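Support > Hand-held grippers > Faults and safety > Slipping and jamming FAQ

Search this site Enter keyword or fault code Go

Slipping and jamming on soft goods: frequently asked questions

These answers apply to the Gedthorpe hand-held gripper with the two-finger Honik head. They were revised in March after a run of jam reports from users handling clothing and bedding.

What does the fault look like?
The fingers close on the cloth, stop short, and will not open again when the trigger is released. In the 169 reports we reviewed, 38 involved a full jam. The rest were slips, where the cloth dropped out during the lift.

What causes it?
Fabric gets drawn down into the gap between the fingers and catches on the slide. Thin, soft cloth is the worst for this. A deep grab makes it more likely -- the fingertips should take the cloth, and the base of the fingers should stay clear of it.

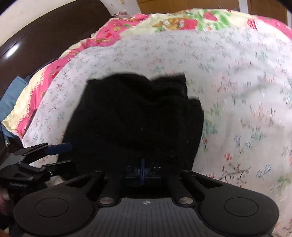 Black cloth at the fingers, on a printed bed sheet.

How do I clear a jam?
Release the trigger and set the tool down on a flat surface. Pull the cloth straight up, away from the central plate. Do not twist it. If it will not come free, loosen the two screws at the finger bases by one turn and try again. Retighten before use.

Can I force the fingers apart by hand?
No. The return spring is still loaded during a jam and the fingers can snap open. We have had 18 reports of pinched fingertips, all from this.

Does lint matter?
Yes. Lint packs into the slide and brings on the fault sooner. Brush the gap out after every 20 minutes of work with fabric.

My recorded finger width drifts after a jam. Is the data usable?
Discard anything recorded after the jam and run the width check in Ankrah before starting again. If the reading still drifts, the slide is bent and the head needs replacing.

Is the Trornitz head affected?
No reports so far. It uses a covered slide -- the covers must be fitted.

Contact Gedthorpe Support | Copyright Gedthorpe | Back to top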